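Sorting and Handling Everyday Objects
Handout 4: Headbands, wrappers and other things that change shape

Module leader: Veikko Honkanen
Bench sessions: Lenni Karppinen, Wednesday, room Kuusisto 846

Before the session, read the Stadness notes on rigid objects again, as far as the section on mugs and boxes. This week uses the same bench routine with items that bend, crinkle or spring back.

1. Why the headband comes first

A plain plastic-type headband is a good starting object. It has no moving parts, it weighs very little, and everyone already knows what shape it should be. It is also awkward. The band is an open curve with two free ends, so the shape you measure depends on where you hold it and how hard. Squeeze the ends together and the arch becomes taller and narrower. Let them go and it widens again.

For this reason we record two widths for each band: the resting width, taken with the band lying on the table, and the held width, taken between the tips when it is picked up. Write both on the sheet. A single figure with no note beside it can't be used later.
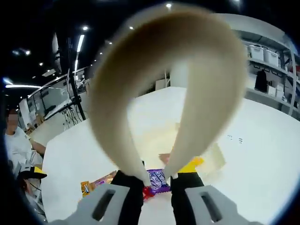 Three places to hold a band are used on this course:

Ends: both tips pinched together or held a little apart. The arch stands up and is easy to see, but it swings if moved quickly.
Crown: the top of the arch. Steadier, though the ends hang free and catch on things.
One arm: halfway down one side. Useful for getting a band out of a crowded tray. The band tends to turn in the grip.

Start with the ends. Move to the crown when you can set the band down twice running without it tipping over.

2. Snack wrappers and sweet packets

Wrappers are the second group. Put them out flat on the table, not stacked. A full bar in its wrapper behaves almost like a small box — you can lift it by the long sides. A crisp or snack packet doesn't, and it will crease wherever you touch it. Shiny packets also pick up the ceiling lights, so the colour you write down from one side of the table may not match what your partner sees from the other. Agree on a colour name before you start the sheet.

Where one wrapper lies partly under another, take the top one first. Don't slide the lower one out.

3. Trays and loose items

The last part of the session is sorting into a shallow tray. Low walls make it easy to place things and just as easy to knock them over the side. Mixed contents are expected: packets, soft items and clear bags may all end up together. Clear bags give the most trouble because the edge is hard to find, and whatever rests on top moves with them.

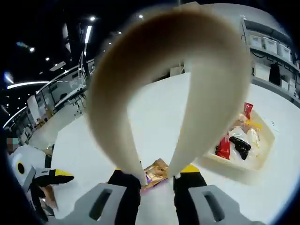

Figure 2. Headband held upright by its two ends, with a snack package on the table behind and a tray of mixed items to the right.

Sort in this order: stiff items, wrapped bars, soft items, bags. If a bag is under something else, clear what is on top and leave the bag until the end.

4. Recording sheet

Use the Firkis sheet, not the old Stutwood one, which has no column for held width. Each pair completes 20 placements with the band and 20 with wrappers, 40 in all. Mark a placement as failed if the object tips, rolls or leaves the tray. Dropped items go back to their starting place and count as one attempt.

Sheets are handed in to Lenni at the end of the session. Late sheets go in the box outside the office, with both names on the front.

Reading for next time: Honkanen, course notes, section on folded cloth. Bring a tea towel.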